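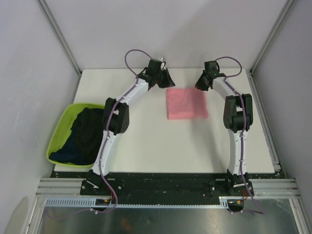

Search this site Search

When the Arms Quit: Our Folding Fault Gallery

2 min read

April 2021

Folding run 108 at Marulanda gave us our best fault yet! The left arm dropped off the bus mid-fold, the right one kept pulling, and the stop chain took almost 40 milliseconds longer than we'd allowed. We loved chasing this one.

Opening shot: both grippers over the pink cloth, dark clothes heaped in the green tray. Follow the purple cables up the arms – those loops above the grippers were our first suspects.

The culprit was a worn connector on the left side. New one in, 213 clean folds so far!

4 comments 40 shares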